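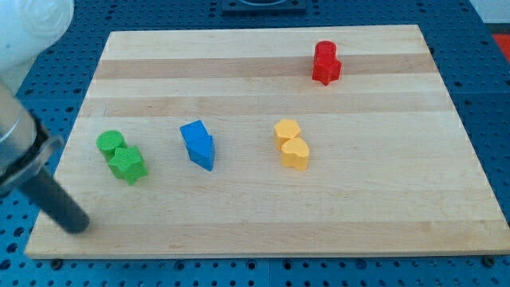 Department of Product and Furniture Design — Second Year Studio, Wirkmont

Project report: Proleda, a sorting board with small blocks
Group: Lucie Petrenko, Mervin Li, Chantal Landry
Tutor: Lindsay Fairweather

1. Starting point

Our task was to design a play object for a table, with parts that a child can group in more than one way. We chose to work with color and shape together. The blocks can be sorted by color, so that every color makes a pair, or by shape, so that the cylinders stand with the cylinders and the stars with the stars. The first way is the one we used for the layout at the top of this page, with eight blocks in four colors on the light wooden board.

2. The board

In the beginning we wanted a painted board. Mervin made a white one and a gray one, and the blocks looked very good on both, but the paint showed every scratch after a few days in the studio. Then we changed to maple. It is made of narrow strips glued edge to edge, and we did not try to match the strips perfectly. One darker band crosses the board close to the far side. Chantal wanted to cut this part away. Lucie wanted to keep it, and we kept it, partly for the reason that a new board would cost us 90 dollars and our budget for wood was finished.

The surface is matte. We tested a glossy oil on a leftover piece and the reflections made the small shapes harder to read from a sitting position.

3. The blocks

The blocks were printed in the school workshop. The green pair shows the printing most clearly: there is a fine dotted texture on the top faces of the cylinder and the star. We discussed for a long time if we should sand it. Our tutor asked us to close our eyes and hold one sanded and one unsanded block, and all three of us preferred the unsanded one.

The star was the most difficult form. In our first version the points were too thin and two of them broke when the block fell on the floor. We made the arms shorter and wider. The star is now slightly bigger at the base than the cylinder beside it, and it stands safely with the outline facing up.

We printed 13 test pieces before we were satisfied with the proportions.

4. Trying the layouts

We wanted to know how much empty space the board needs. When the pairs were placed in a regular grid, people looked at the grid and did not want to touch it. With an uneven layout — the red pair alone toward one corner, the green and the blue closer together — our visitors started to move the blocks without asking. Jocelyn Charbonneau from the first year made a row of all the shapes and then a tower, which fell.

5. What we would change

The board is heavy for a small child to carry, and it has no handle. We would also like a place to store the blocks, maybe a shallow drawer under the wood. Mervin has made drawings for this, but the drawer makes the board thicker and we have not found a good solution yet. The drawings are in the studio folder together with the print files.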